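「手で覚える」をどこまで信じるか

料理教室の案内にも、語学学校のチラシにも、会社の新人研修の資料にも、近ごろは必ずと言っていいほど「体で覚える」「手で覚える」と書いてある。頭で覚えるより上等だ、という含みがある。私はこの言い回しをずっと疑っている。

きっかけは手書きノートの流行だった。六月に、知人のホイヤン・プーンから一冊の本を渡された。大事なことはすべて紙に手で書け、という趣旨の本で、彼女はすでに実践していて、机の上には同じ装丁のノートが8冊並んでいた。見せてもらうと字がきれいで、見出しの色分けも行き届いている。感心したので、去年の秋に聴いた講演の要点は何だったかと尋ねた。彼女はしばらくページをめくり、該当のところを読み上げてくれた。

読み上げたのである。覚えてはいなかった。

意地の悪い質問だったことは認める。私自身、同じことを聞かれたら読み上げるものすらない。それでも、手で書けば記憶に残るという本の主張と、目の前で起きたことのあいだには隙間がある。その隙間について、本は一行も触れていなかった。

手書き派の人たちはよく実験の話をする。学生をふたつの組に分けて、片方には手書きで、片方にはキーボードで講義を記録させ、後で試験をする。手書き組の成績が良かった、だから手書きが良い。話としてはわかりやすい。だが、試験までどのくらい間が空いたのか、学生は記録を見返してよかったのか、講義の内容は何だったのか、そこまで話してくれる人にはなかなか会えない。条件を少し変えれば結果が揺れそうな話を、なぜあれほど自信たっぷりに人へ勧められるのか。

勤め先では、ディムソープという小さな翻訳事務所だが、クワンホー・ハンという同僚がこの手の話の熱心な支持者である。彼は毎週月曜の朝、その週の用件を紙に書き出す。一年は52週あるから、52枚の紙ができる計算になる。彼は書くこと自体に意味があるので見返す必要はないと言う。では書いた紙を捨ててもいいのかと聞くと、それは困ると言う。私にはここがどうしてもわからない。見返さなくていいものが、なぜ捨てられないのだろう。
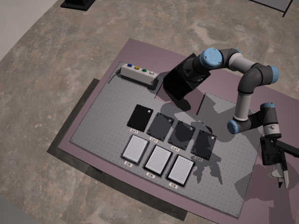
この記事は約8分で読めます

手で覚えるという言葉が便利なのは、検証を免れるからだと思う。頭で覚えたことは、聞けばわかる。年号なら年号を言わせればいいし、文法なら例文を作らせればいい。ところが手で覚えたことは、本人が「身についた」と感じれば身についたことになってしまう。言葉にできないのは深く身についている証拠だ、とまで言われることがある。こうなると反論のしようがない。

もちろん、手でしか覚えられないことはある。自転車の乗り方や包丁の研ぎ方を文章だけで習得した人を私は知らない。私の祖母は着物の半襟を目をつぶっても縫えたし、縫い方を説明してくれと頼むと途端に手が止まった。ああいう知識があることを否定するつもりはまったくない。

私が疑っているのは、半襟の話を会議の議事録にまで広げるやり方である。漢字の書き取りを百回やれば漢字は書けるようになるかもしれない。だが、契約書の注意点を百回書き写しても、契約書が読めるようになるとは限らない。写すことは案外、考えないでもできる。学生のころ、英語の長文を丸ごと書き写す宿題があった。私は野球中継を聴きながら全部写した。英語の力は少しもつかず、その日の試合経過だけをよく覚えていた。

カヴィンダ・タンビアという古い友人は、ラルトステッドで成人向けの学習塾をやっている。この話をしたら、彼は半分だけ賛成してくれた。塾の生徒には手書きを勧めているという。理由を聞くと、手書きにすると遅くなるから、と答えた。遅いので全部は書けない。全部は書けないので、何を書くか選ばなければならない。効いているのは選ぶところで、ペンの感触がどうのという話には興味がないのだそうだ。

これには納得しかけた。しかし、それならキーボードで打つときにも、四行までと決めて選べばいいことになる。そう言うと、彼は「そんな決まりを守れる生徒はいない」と笑った。つまり手書きの良さとは、不便さが勝手に制限をかけてくれることなのか。そうだとすれば、手書きの本はずいぶん違う題名で売られるべきだろう。『不便なノート術』では誰も買わないだろうが、私なら立ち読みくらいはする。

気になるのは、こうした主張にたいてい道具の販売がついてくることだ。例の本の巻末には、推奨のノートとペンの一覧が載っていた。ウヴェヴィコという銘柄のノートは紙が厚く、書き味もなるほど悪くない。試しに一冊買い、最初の4ページだけ使って、今は電話の横に置いてある。紙の厚さと記憶の関係については、やはり説明がなかった。

反対側の陣営にも同じ疑いを向けておきたい。紙を全部やめて、あらゆる記録を端末に入れれば頭が自由になる、と言う人たちである。ジュイリン・シンという元同僚がそうで、彼女の端末には1000件を超えるメモが入っている。検索すれば何でも出てくると自慢するのだが、検索するには、そこに何を入れたかをうっすらとでも覚えていなければならない。彼女は以前、同じ店の予約方法を三度にわたって別々のメモに書いていた。本人は三度とも、初めて書いたつもりだったという。

紙の人も端末の人も、記録したという手応えを、覚えたという事実と取り違えているように見える。書いた直後の満足感は確かにある。私にもある。ただ、あの満足感が何を保証してくれるのかは、誰も確かめていない。確かめるのは簡単で、ひと月ほど置いてから、何も見ずに白い紙に思い出せることを書けばいい。やってみると相当につらい。私は先月読んだはずの新書で試し、著者の名前と、途中に出てきた鰻屋の話しか書けなかった。

教育の話になると、この取り違えはもう少し深刻になる。娘の小学校では、自主学習ノートのページ数に応じてシールがもらえる。娘はシールが欲しいので、大きな字で、行間を広くとって書く。賢いと思う。先生は面談で、手を動かす習慣がついてきましたね、と褒めてくださった。私は礼を言って帰ってきた。確かに手はよく動いている。

手で書くなと言いたいのではない。私もこの文章の下書きの半分は裏紙に鉛筆で書いた。単にそのほうが居間の椅子で書けて楽だからで、深い理由はない。楽だから、好きだから、字を書くのが気持ちいいから。手書きの理由はそれで足りているはずなのに、なぜか脳だの記憶の定着だのを持ち出したくなる人がいる。好みに科学の保証書をつけないと落ち着かないのだろうか。

ホイヤンには先日、また会った。ノートは9冊目に入り、表紙の色が変わっていた。私は講演のことは聞かなかった。代わりに、そのペンはどこで買ったのかと聞いたら、こちらは何も見ずに店の名前も値段も教えてくれた。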